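Robot computer bench at Fleltach back at work after a grip fault

13 Jan 2026

The pair of robot arms that take apart and rebuild old desktop computers at the Fleltach repair center are running again this week, after a fault that stopped the line for 4 days and left a good many people here scratching their heads. Nobody was hurt, we are very glad to say, and the only thing damaged was a memory stick that had already been marked for recycling.

For those who haven't been by the workshop lately, the arms work side by side on computers that have been donated or traded in. They handle the small, fiddly jobs (memory, expansion cards, drives and the like) so that the machines can be tested and sent out again to homes and schools around Dornivden. The bench has worked on 3000 computers so far, and most days you'd hardly notice it humming away in its corner.

The trouble began when one of the grippers was putting a memory stick back into its slot. The fingers are supposed to ease off as soon as they feel the stick settle into place. This time they kept pushing, and the stick cracked along one side before the arm's own force limit kicked in and brought everything to a stop. Siu-fong Kao, who looks after the bench, was standing close by and pressed the red button anyway, and we can't say we blame her!

"I heard a little snap and my hand was on the button before I'd had time to think," she told us. "The arm had stopped by itself by then, but I'd do the same again tomorrow."

What followed was a fair bit of patient detective work. The first guess was a bad sensor, so the sensor was swapped, and the very same thing happened on a scrap board the next morning. The second guess was the cable, and that turned out to be much closer to the mark. Futeck, the company that supplied the grippers, went through the logs with Siu-fong over a long video call and found that the force reading was dropping out for a moment whenever the wrist turned past a certain angle. During those gaps the software simply held on to the last good number it had, and so the arm believed it was pressing far more gently than it was.

A worn connector at the wrist was to blame for the gaps, and it has been replaced on both arms, even though only one of them had shown any sign of trouble. Futeck has also sent a change to the software, so that a missing reading now stops the arm right away. Before the bench was allowed back on regular work it had to get through 80 practice insertions on scrap boards, with the wrist turned every which way, and it did so without a single dropout. 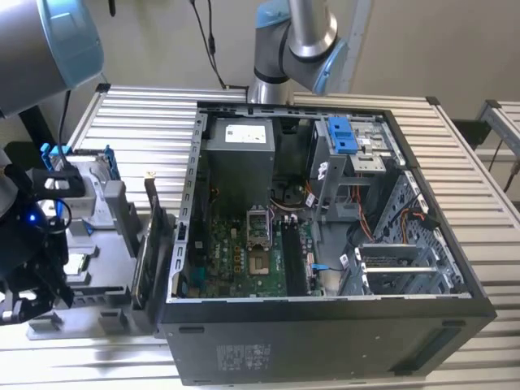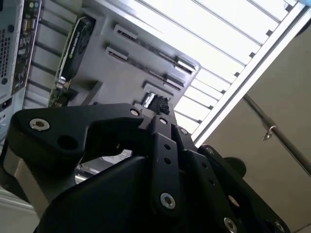

A few things will be different from now on. The arms will move at a slower speed for the next 20 shifts, and someone will be at the bench the whole time they are moving. The wrist connectors have been added to the regular checks too, with a fuller inspection of all the cabling planned for May, when the workshop closes for its spring cleaning. If you work in the building and hear the arms stop suddenly, please don't reach in to help, however tempting it may be. Come and find Siu-fong or whoever is on shift, and they'll make the bench safe first.

The stoppage did put us behind on orders, and we're sorry to everyone who has been waiting. Computers promised through the Lo program are being done first, and the rest will follow in the order they came in. If yours is among them you should get a message from the front desk with a new pickup time, and you're always welcome to call if you'd like to check.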